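Thin blue bags keep getting sent back - what is everyone using?

bongani_r
December 27, 2020
We run a small food pantry out of the old Bolton building and pack produce in the thin blue see-through bags, the kind that come on a roll. The county drop-off has started refusing them. I was told film plastic is no longer accepted, even clean and bundled. We go through a lot of them and I don't want to throw them all in the trash. What are other pantries doing? 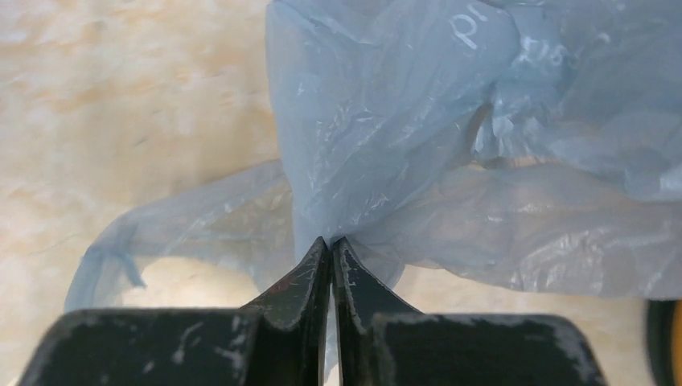

Photo: Flurina Camenzind

wirmont_nell
Our grocery store has a bin by the entrance for bread bags and produce bags. Call first. The one in Wirmont takes them, the one in Dredach stopped in the fall.

pravesh_s
Store bins are fine for a household. If you show up with a pantry's worth they will turn you away, ask me how I know. We switched to paper. A case of 416 lasts us most of a month.

bongani_r
Paper was my first thought, but we hand out greens that have just been rinsed and the bottoms give out. What do you do about wet stuff?

pravesh_s
Let it drain longer. We use dish racks.

naledi_z
I don't agree that paper is the answer. It costs us three times as much and takes up a whole shelf. We asked people to bring their own bags back and most of them do. We keep 30 cloth ones for anybody who forgets.

pravesh_s
And who washes the cloth ones?

naledi_z
I do, with my own towels. It's one load.

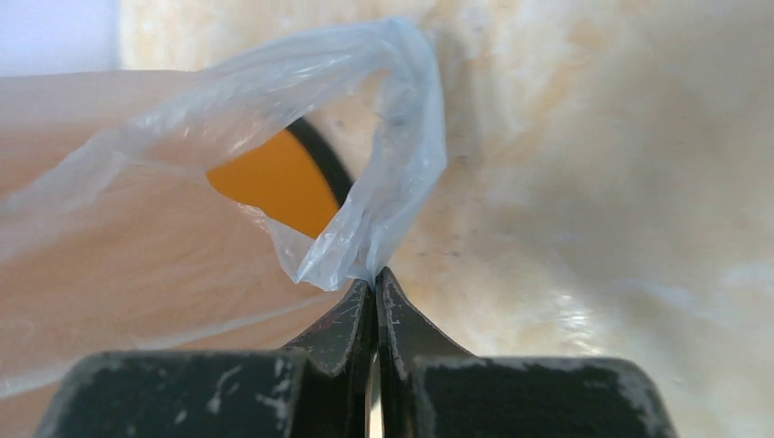
The bigger problem was getting the word out. We put a note in every order for all of December and there were still people who hadn't read it. Taping a sign to the door at eye level worked better than the notes did.

old_partanen_rd
Check whether your hauler takes film by the bale. Ours has a 100 pound minimum, so three pantries here save it up together in one garage. You need dry storage and somebody with a truck.

wirmont_nell
100 pounds of produce bags is a mountain. Where do you put it?

old_partanen_rd
In big cardboard boxes, stomped down. It packs smaller than you'd think, but it does take us all winter to get there.

bongani_r
Thanks, all. I'm going to call the hauler and ask about a minimum. Naledi, could you post the wording from your door sign? Our folks speak a few languages so I'd want to keep it short.

naledi_z
Sure. It says "Please bring a bag. Any clean bag is OK." I'll look for the Spanish one tonight.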